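July, late afternoon, gripper bench

Back on the phones again, and I'm writing this up while it's fresh so Angelica doesn't have to decode my sticky notes. We have the Griline fingers on both arms now, with the Vávra set back in its drawer for the time being. I loved the Vávra pads on the bowls (such a nice soft grip!) but a phone is thin and slick and they let it swivel. Closing force is at 340 on both sides, same as for the Vávra runs, so at least the comparison is fair.
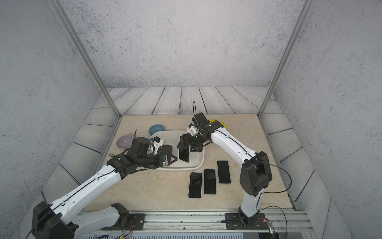
I did 10 runs with each set before stopping for coffee. Griline holds the edge better, no question, though I'm less happy with how it picks up from flat on the table; the fingertips are a touch thick and you have to come in very shallow. Angelica thinks we could file them down, and I'd like to try that on the spare pair first, please, before anyone gets keen with the good ones.

Wrist cameras: glare off the screens still fools the left one more than the right. Tomorrow I'll drop the exposure and see. Logs are in the Osance folder, run 337 onward.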